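4.2 Handheld gripper comparison

We compared 2 handheld grippers, the Ceson and the Huro, on the same table and with the same operators. Both are two-finger, both black, both tracked by markers on a plate bolted to the top. The Ceson has the shorter stroke. The Huro opens wider but its fingers are thicker at the tip, and this turned out to matter more than we expected for flat dishes (see 4.3).

Task was plate handling. Two plates, one tray, white table surface. The operator picks a plate by the rim, lifts, sets it down at the goal position, releases. Either hand allowed. We did not script which hand goes first - early tries with a fixed order gave stiff, slow motions, and Olga Zabala (operator 1) kept breaking the order anyway. Start positions were changed between episodes by hand. No fixed grid, just moved.
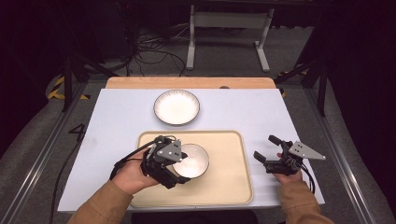
Figure 3. Plate handling with a handheld gripper in each hand, view from the head camera. Left gripper holds the rim of the plate on the tray; right gripper is open. Triangular plates with three white dots are mounted on both grippers.

Episodes were cut at release. Anything where the tracker lost a gripper for more than 4 frames in a row was dropped, no attempt to fill in. After this we kept 2,274 episodes over both grippers. For training we drew 1,000 per gripper so the sets match in size, the rest went to validation.

Cables were the main nuisance. The Huro cable is stiffer and pulls on the wrist when the arm is turned outward, so the operators began to route it along the forearm side. We let them. This was not controlled and may explain part of the timing gap beween the two devices, Bujar Vlachou thinks most of it. We have no clean way to seperate it out with the present data.

Same policy code for both, same controller (Poulain, default gains), same arm at test time. Only the fingertips on the arm were swapped to match the device used for collection. The Herner head camera stayed at one height throughout. We did try a lower mount in March - better view of the rim, but the hands covered the tray too often, so those runs are left out of Table 2.

Grasp failures were scored by one person from the video. A slip followed by a regrasp counts as one failure, even if the plate ends up at the goal.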